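**Tarico Hand Unit, Kitchen and Scullery Package**
Set-up and Operation Guide, Section 3: Working at the Sink

Applies to: Tarico hand units supplied with the Vamard wrist camera and controller software.
Revised: Dec 20, 2022

## 3.1 Purpose of this section

This section sets out the procedure for installing, teaching and supervising the hand unit at a domestic or light commercial sink. It is to be read by the person responsible for the installation before power is applied. Operators who will use only stored routines may begin at 3.5, provided that a trained installer has completed and signed the preceding parts.

Mechanical mounting of the arm is dealt with in Section 2. Do not proceed until the mounting record in that section has been completed.

## 3.2 Before you begin

The following items are required:

- the hand unit, fitted and torqued in accordance with Section 2
- the controller, with its key switch in the OFF position
- the teaching pendant and its cable
- the splash sleeve kit, part 1313
- a clean, lint-free cloth
- one unbreakable plate for use in trials

**CAUTION.** The hand unit is splash resistant only when the sleeve kit is fitted. It must not be immersed. Water admitted through the wrist joint is not covered by the warranty.

**CAUTION.** The electrical supply to the controller must be protected by a residual current device and installed by a licensed electrician. The controller must not be placed in the cupboard beneath the sink.

## 3.3 Establishing the work zone

The work zone is the volume within which the hand is permitted to move. At a sink it is bounded by the benchtop, the tap, the dish rack and any splashback or window behind them.

1. Clear the benchtop of kettles, detergent bottles, tea towels and other loose articles.
2. Place the dish rack in its intended position and confirm that it stands level. Racks with worn rubber feet must be replaced before teaching.
3. Turn the tap to the position in which it will normally rest. If the spout swivels, fit the supplied stop collar.
4. Turn the key switch to TEACH. The status lamp will show amber.
5. Using the pendant, bring the hand to each corner of the work zone in turn and press STORE.
6. Select CHECK BOUNDS. The arm will trace the stored boundary at reduced speed. Remain at the pendant throughout and release the enabling switch at once if the arm approaches any fixed object.

*Note:* Polished tapware reflects light into the wrist camera and may be misread as an edge. Where this occurs, define the tap as a fixed obstacle under SETUP > OBSTACLES and leave a margin on all sides. Do not rely on automatic detection for chrome or mirror-finish fittings.

*Note:* Pale stone and marble surfaces offer little contrast. Reduce the exposure setting by one step if the preview shows the benchtop without visible veining or joints.

## 3.4 Teaching the rack approach

The rack approach is the path by which the hand travels from its resting position to a plate standing in the rack. The palm must face the benchtop and the fingers must be fully extended downward before the hand is moved sideways. The approach is always made over the bench, with the tap to one side and the rack to the other.

1. Stand the trial plate upright in the rack.
2. Select TEACH > RACK > NEW. Enter a name for the routine of not more than eight characters.
3. Raise the hand until the fingertips are clear of both the tap and the benchtop, and press STORE. This is the clearance point.
4. Confirm on the wrist camera preview that the fingers, the plate and the benchtop can all be distinguished from one another. If they cannot, adjust the lighting before continuing.

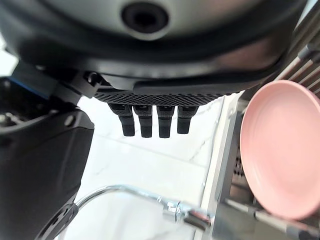

Tarico Hand Unit Guide | Issue 3 | Page 88

5. Compare your preview with the view printed above. The four fingers should hang side by side over the benchtop, with a visible gap between each finger and the next. The plate should be seen nearly edge-on. A plate that shows its full face to the camera is turned too far for a rim grasp and should be reseated.
6. Move the hand toward the rack at the lowest speed setting. Stop when the fingers are level with the exposed part of the rim and press STORE. This is the grasp point.
7. Select CLOSE, and then HOLD TEST. The hand will apply its holding force for three seconds without lifting.
8. Inspect the plate. If it has shifted against the bars of the rack, open the hand, return to the clearance point and repeat from step 6.
9. Select LIFT TEST. Keep the sink and the floor beneath the path free of persons and breakables.
10. If the lift is satisfactory, select SAVE. The routine is assigned the next available number and may be called from the main menu.

**CAUTION.** Under no circumstances is the plate to be steadied by hand during a hold test or a lift test. The fingers close with sufficient force to cause injury.

Plates with a raised rim are generally suitable for a rim grasp. Plates without a rim, glazed serving platters and any article with a chipped edge must be excluded. Cups, stemware and cutlery require separate routines and are dealt with in Section 4.

## 3.5 Daily operation

1. Inspect the crosshatched palm pad and the fingers for grease, food residue and detergent film. Wipe with a damp cloth and dry thoroughly.
2. Confirm that the round opening in the hand housing is unobstructed. Do not insert tools or cleaning swabs.
3. Confirm that the splash sleeve is fitted and free of tears.
4. Confirm that the rack and tap have not been moved. If either has been moved, repeat 3.3 in full.
5. Turn the key switch to RUN. The status lamp will show green.
6. Select the stored routine and press START.

The tap must be turned off while a routine is in progress. The operator must remain within reach of the stop button for the duration of the cycle and must not leave the unit running in an unattended room. Children and pets are to be kept clear of the bench.

## 3.6 Fault codes

The codes below are those most commonly met at the sink. A full list is given in Appendix B.

| Code | Meaning | Action |
|---|---|---|
| 88 | Object lost during lift | Press STOP. Remove the article by hand once the lamp shows amber. Clean the palm pad and repeat the hold test. |
| 333 | Boundary exceeded | Turn the key switch to TEACH. Move the hand back inside the work zone and run CHECK BOUNDS. |
| 1313 | Sleeve not detected | Refit the sleeve kit. If the code persists, examine the sleeve contacts for corrosion. |

Any code that recurs after two attempts at correction is to be recorded and reported. Do not clear the fault log before reporting, as the service centre will require it.

## 3.7 Cleaning and storage

Disconnect the supply before cleaning. Wipe the arm panels and hand housing with a soft cloth and a mild dishwashing solution, then with clean water, and dry. Abrasive creams, bleach and citrus-based cleaners will dull the housing and degrade the texture of the palm pad. Screws in the face of the arm are factory set and must not be tightened by the user.

If the unit is to be out of service for an extended period, park the hand above the bench with the fingers open, remove the sleeve and allow it to air dry before folding. Service intervals fall in March of each year unless the service agreement provides otherwise.

## 3.8 Installation record and assistance

The completed record must be kept with this guide. It is to show the name of the installer, the position of the rack and tap, the routines saved and the result of each lift test.

Requests for on-site commissioning should be directed to Kiều Đinh, Installation Services, at the Bikstead office. Enquiries concerning operator training, including refresher sessions for existing customers, should be directed to Tươi Ung at the same address. Replacement sleeves, palm pads and stop collars are supplied through Omoregie. Please quote the serial number shown on the controller when ordering.

Section 4, Cups, Stemware and Cutlery, begins on the following page.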